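Tracking cubes lose position when hands get close together

Posted by Ningsih Harahap, March 8, 2020

Our student robotics club is building a teleoperated arm for the Stateck challenge in July. The operator holds a cube with printed square markers in each hand and the camera on the headset works out where the hands are. One hand alone is fine. With both, the pose flips or drops out. In our last log we had 1,496 frames and 162 had no pose for the right cube. Is this the code or the cubes?

2 replies

Zaston
Probably lighting. We had the same thing last year and bought a lamp.

Ngau
162 out of 1,496 is high but I've seen worse. Check these before you touch the code.

Make sure every face on both cubes has its own ID. Our team printed one sheet twice and the solver kept swapping left and right. You need 6 per cube, no repeats.

Look at how many faces the camera gets at once. A cube turned so that three faces show gives a steady pose. Square on, with a single face, it can flip between two answers.

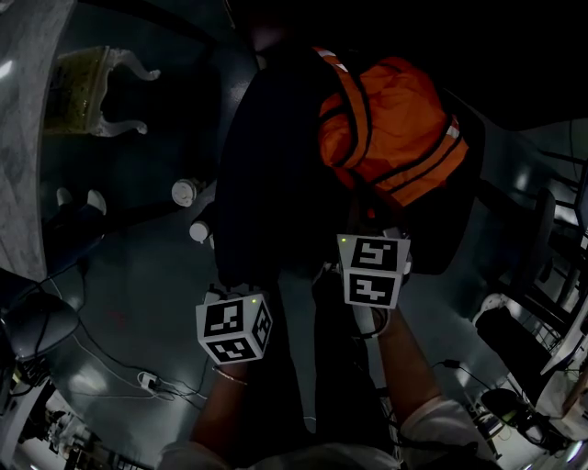 Then lock the exposure. If one side of your room is a lot brighter than the other, auto exposure will wander every time the operator turns their head. Leave a plain white border around each marker too, and print on matte paper.

If it still drops out after that, post the marker size and camera resolution. Ours didn't settle until we went 4 mm bigger.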